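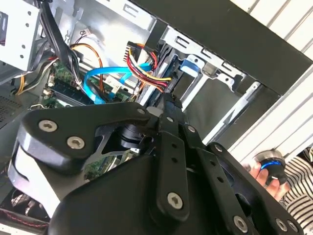
My old tower has been on the dining table since Tuesday, and I've reached the stage where I'd sooner ask you lot than carry on guessing. It's the Minura, the one I bought second-hand when I was still doing the newsletter, and it has been a good servant, but it's started switching itself off in the middle of things and the noise it makes first thing is something awful. So the side is off and I've been poking about in it with a torch. I'd forgotten how much cable there is in these! There's a fat bundle of black ones coming down next to the drive cage, then the yellow and black power wires running off at a slant below it, and a loop of orange and red going over the board from a little white plug, and all of it seems to be between me and whatever I'm trying to reach. I want to tidy it up while I'm in there, and that's really what I'm writing about, though I've got a couple of other questions further down.

Junaid wrote the other week (I've trimmed it a bit, hope that's all right):

> On the subject of old towers, I've done three of these over the
> winter and the thing I'd say to anybody is leave the wiring till
> last. Get the dust out first, soft brush and a can of air, hold
> the fan blades still with a finger while you do it. Then take the
> memory out and put it back in again, firmly, both ends. You would
> be surprised how many "dead" machines come back after that.
>
> Only then start on the cables. Take a photo before you unplug
> anything at all. Don't pull on the wires, get hold of the plug.
> Reusable ties are much better than the cut-off plastic sort, as
> you'll be back in there within the year, I promise you.
>
> I paid 82 pence for a strip of the Cevby ones on the market and
> they've done two machines with some left over.
>
> Junaid Gondal

Well Junaid, I did it in the wrong order, naturally. I'd already unplugged one of the drives before I went back and read your message properly, so my "before" photos are more of a "during". No harm done I think, there's only one socket on the drive that it fits. The dust I've now dealt with (out on the back step, in a February wind, most of it went up my sleeve). The grille at the side had a sort of felt on it that came away in one piece, rather satisfying.

The memory I haven't touched yet. I'm a bit nervous of it. How hard is firmly? I did a stick in my sister's machine years ago and it made such a crack going in that I had to go and sit down for a minute, and that one was fine. If somebody could say whether you're meant to hear both clips go or only feel them, I'd be happier.

Now the cables. My plan, such as it is, is to take the black bundle and tuck it round the back of the cage, then tie the power wires together in two places so they stop flopping over everything. What I don't know is whether it matters having power wires tied right up against the others. I read on the Vendix forum that you should keep them apart, and two replies further down somebody said that was nonsense and he'd had his in one big plait for ten years. I don't want a plait particularly. I'd just like to be able to get my hand in.

Also the switching off. It does it after 20 minutes or so of anything heavy, photos mostly, and hardly ever when I'm only writing. That sounds like heat to me, but I put that to the man in Baluyot's when I was in buying the canned air and he thought power supply straight away. He also happened to have a power supply on the shelf behind him, so I said I'd think about it. It's a 300 watt one in there at the moment, going by the paperwork. Would you change it on spec or wait and see what the cleaning does? I don't mind spending a bit, but I don't want to be buying bits for a machine that's going to peg out by the summer anyway.

Last thing, and it isn't urgent. I've got 1580 photos on the second drive that need to go somewhere safe before I do anything braver than dusting. I know, I know, I should have done it before I took the side off. Is an external drive good enough, or do you all keep two copies? I've seen that argument go round on here before and can't remember who won.

I need the table back by the weekend as we've got people coming for lunch, so quick and rough answers are very welcome. Junaid, if you've any of those ties going spare I'll happily swap you a jar of marmalade for them. It's set this year!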